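Getting started with cloth folding demos: notes for new Hatow club members

Welcome back, everyone, and a special hello to those of you who joined in January! Plenty of people have asked for something in writing about how we record folding demonstrations with the hand-held gripper, so I've finally sat down with a cup of tea and had a go at it.

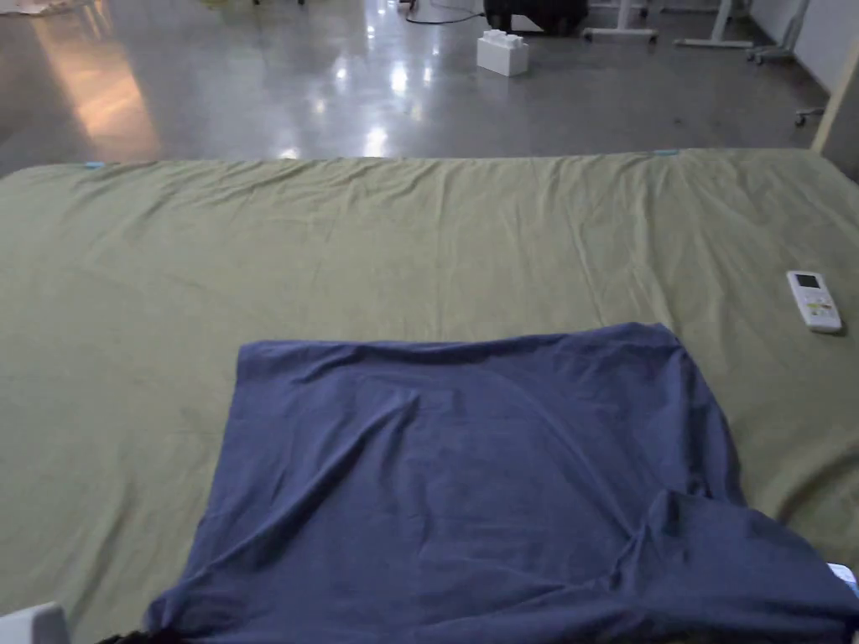
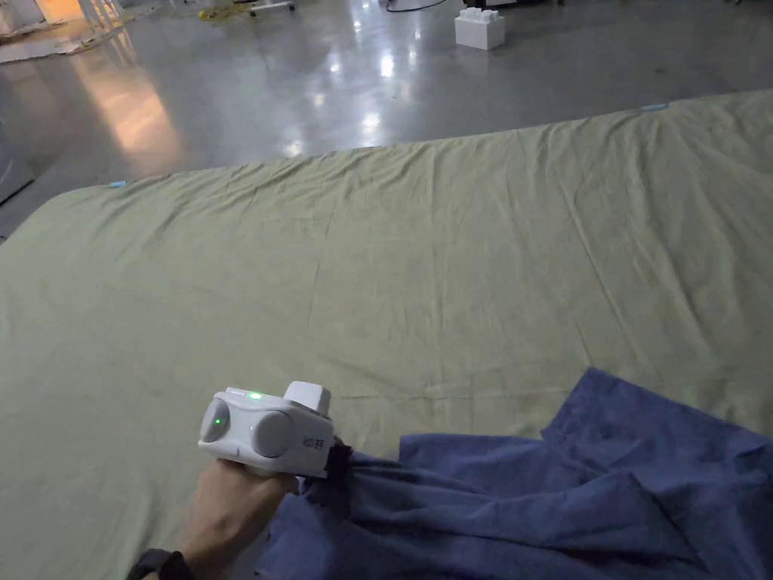 Start with the sheet. Spread a plain green one right out and smooth the big wrinkles toward the far edge with your forearm. You'll never get all of them, and please don't lose your whole evening trying. A few creases are fine (my ironing at home is no better). Small bits of blue tape go along the far edge, one toward each end, and once they're down they stay down until we pack up.

Next, pick your garment. T-shirts are the best thing to learn on, and a dark colour on the green is easiest on everyone's eyes when we go back through the recordings. Lay it flat, hem away from you, and give the sleeves a little tug so they aren't tucked underneath.

Now for the gripper. Check that the indicator light on top is green before you do anything else. Wrap your fingers around the handle, keep your wrist relaxed, and bring the jaw down to the cloth at a shallow angle. New folks nearly always grab far too much fabric. Try for a small pinch near the edge, close the jaw gently, and lift before you move sideways. If you drag first, the whole shirt comes along for the ride and you'll have a bundle on your hands!

Bundles are worth recording too, mind you. Half of our Illis task list begins with a crumpled cloth, and the flattening is a lovely bit of practice once you've got the hang of pinching.

Keep each attempt under 60 seconds. If you fumble, carry on and finish the fold anyway, then mark it as a fumble in the Pimentel log. We have 324 attempts logged so far, and I'd much sooner have an honest messy one than a gap.

Do your folding in pairs if you can, with 2 of you swapping over whenever somebody's arm gets tired. The person resting can reset the shirt and fill in the log.

When you're done, shake out the sheet, fold it (by hand, you're allowed) and put the gripper back on its charger. Hadell task sheets are in the blue binder, and the code for the equipment cupboard is still 3133.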